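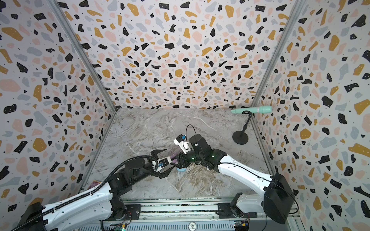
**Seladlow adds bath transfer bench to its bathroom range**

2024-01-26

Seladlow has added the Cillar Transfer Bench to its range of bathing equipment. The bench is for people who can sit unaided but find it hard to step over the side of a bath. It stands with two legs inside the bath and two outside, so the user can sit down first and then slide across.

The Cillar has a padded seat, a removable backrest and a side handle that fits on the left or the right. Leg height can be set at seven positions without tools. The bench replaces the Divance board, which will stay on sale until September. 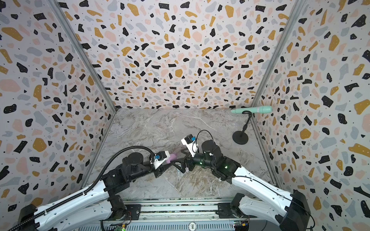
Patterned wall panels and a marble-effect floor.

"Therapists asked us for a bench that one person could fit and take out again," said Sarita Bisht, product manager at Seladlow. "The legs now come off, and it will go in the boot of a small car."

Keskinen will handle orders from care homes and equipment loan stores. Single benches can be bought from Seladlow direct. Each comes with a three-year guarantee on the frame. Padding and rubber feet are sold as spares.

For a data sheet or a trial bench, contact Joni Harju in the Seladlow sales office.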